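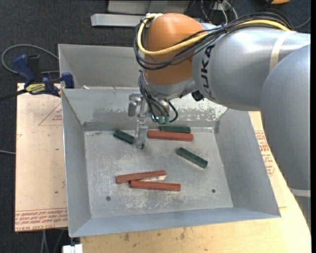 The bin-picking cell at Kusivdale, clear finger at a dark green block.

Reading time: 1 min

How to share a shift with the arm

1. Tip the blocks in loosely. It handles a heap better than your tidy rows, so let go of the rows.
2. Check the clamp where the bins meet - then step out and press Start.
3. If it stalls, write down the fault code. Swearing is optional and has no field on the form.
4. Sorters are now "cell attendants." Same pay, 43 new menu screens.

Print | E-mail

Related
Reading a Radeo fault log
Your June rota, explained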